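Print this page | E-mail this page
Search products Enter keyword or order code Go

Mimmont Delegate Voting System
Order code 1277
Supplied by Pondberg Assembly Equipment

The Mimmont system is intended for congresses, party conferences, federations and other bodies whose delegates are required to vote in person. It records attendance, establishes whether a quorum is present and counts votes taken openly or by secret ballot. A single base station supports up to 1000 handsets within a range of 100 metres.

Each delegate receives a handset at the registration desk on presentation of a valid credential. The handset has three keys, for, against and abstain, and a small display which confirms that the vote has been received. A delegate may change a vote until the chair declares the ballot closed. After that point the handset is locked until the next item is opened.

In a secret ballot the system stores the total for each option and the list of handsets used, but keeps no link between the two. In a roll-call vote the name of each delegate is shown against the vote cast, and the record may be printed for signature by the tellers.

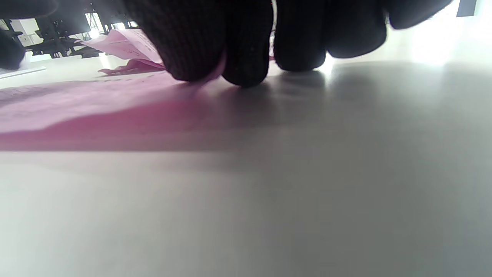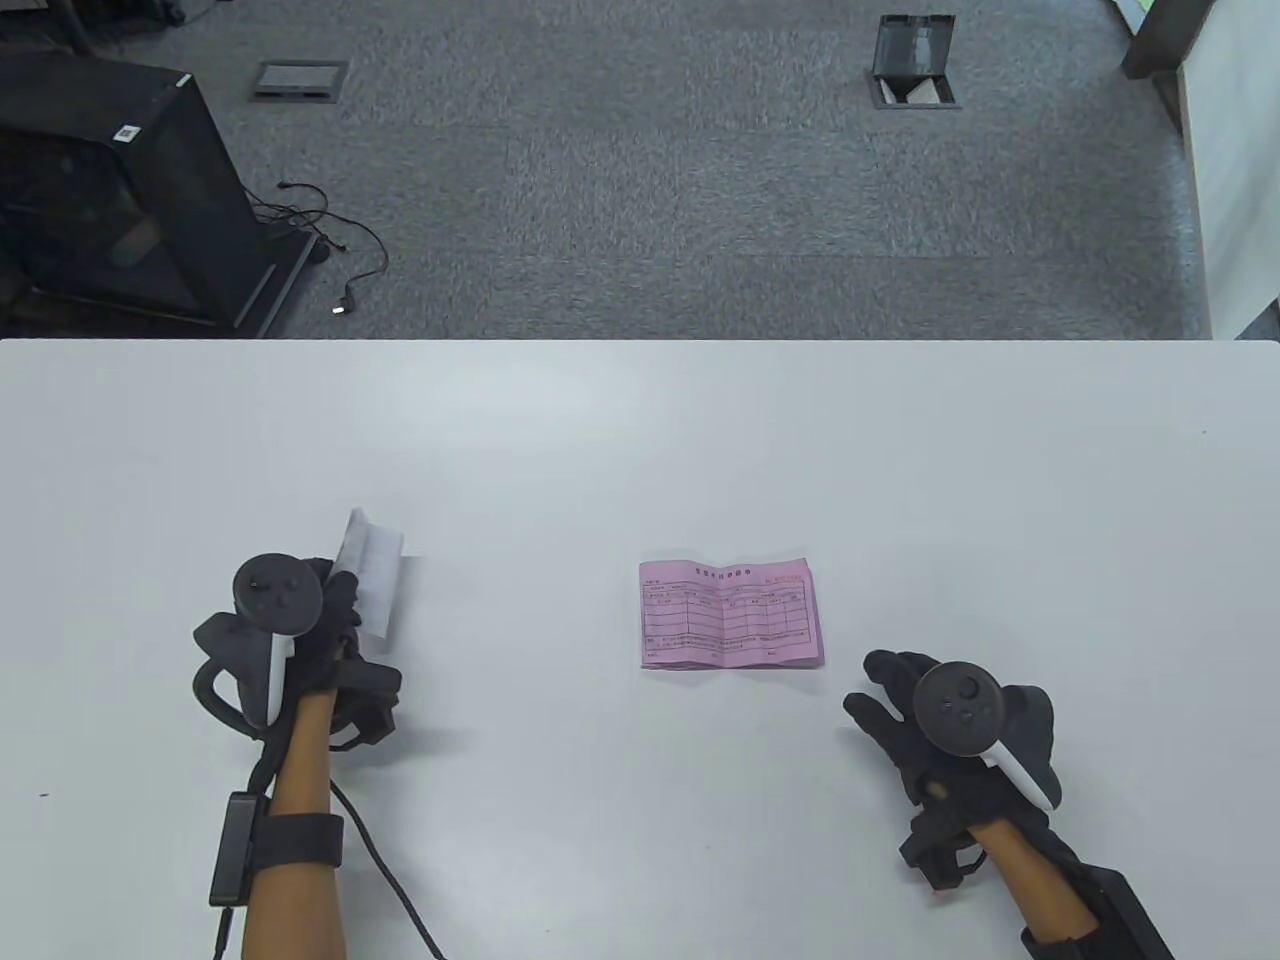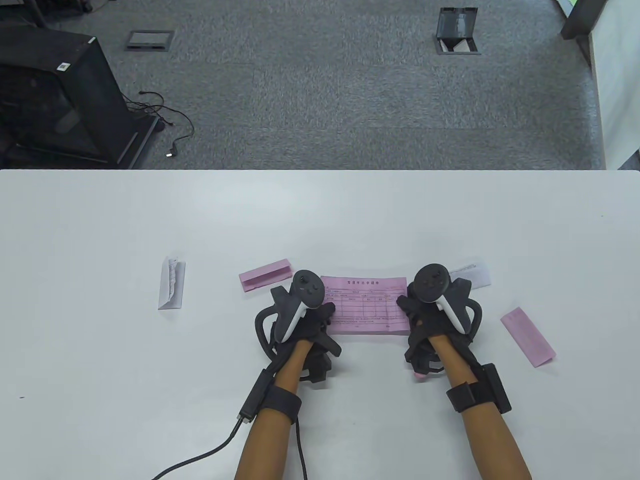
Chi-keung Lo writes that at the Hsieh congress last November 839 delegates were registered on the system, and that the result of each ballot was ready for the chair in under a minute. Lo adds that the change of language on the handset should be easier to find, and that delegates who arrived after the opening speeches had to be shown it at the desk.

The language setting has been moved to the first menu in handsets supplied from this year. Earlier handsets can be updated from the base station before a session; the procedure is set out in section four of the operator's manual.

Supplied as standard
Base station with mains lead
Handsets, in charging cases of 20
Operator's software and manual
Desk card for delegates, one per handset

Optional items
Result display for use above the platform
Proxy module, for bodies whose rules allow one delegate to vote on behalf of another
Second base station, which takes over should the first lose power

Hire and purchase
The system may be hired by the day or bought outright. Hire includes one operator, who attends from the rehearsal until the close of the final session. The organising body remains responsible for the list of delegates, which must reach Pondberg five working days before the opening. Handsets not returned at the end of a hire are charged at the replacement price.

Customers are advised to check that their standing orders permit electronic voting before placing an order. Pondberg does not give advice on the rules of individual bodies.

Page last reviewed Wednesday, May 2, 2018

Related items
Jelleck Chair's Console
Jelleck Speech Timer, Two-Sided
Mimmont Registration Desk Software
Lockable Ballot Box, Large
Replacement Handset Charging Case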